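Home News Workshop Archive Subscribe

What we're buying next (and what we aren't)

Budget season again, and yes, I've been living in the spreadsheet. The big question on Monday was whether we put our money into a third arm from Lescombe or buy more of the hand-held grippers. I came in firmly on Team Arm — I've had my eye on that thing since May! — but Nomvula Van Wyk talked me round in one cup of tea.

Her point was about the small, fiddly stuff. The Atero packing job is all gift boxes, and gift boxes are a nightmare of little shapes, colours and slippery finishes.
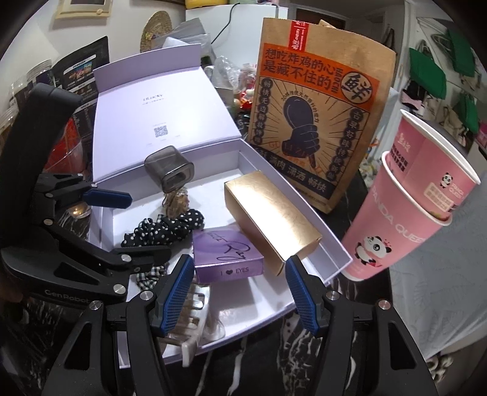
A polka-dot scrunchie, a claw clip with long teeth and a shiny gold box all want a different sort of grip, and we need plenty of hours on that before a new arm would earn its spot on the floor. So the plan is five more hand-held units, plus $200 for spare finger pads (the blue ones, please don't let me order the wrong size again). Berkitz quoted us $2080 for the lot, delivery included, and Brannigan came in higher with a six week wait, so that was an easy call.

The arm goes on next year's list. If your group wants a unit for the first round, put your name on the sheet by the kettle before we place the order, and tell me which bench you'll be using.

3 comments 14 shares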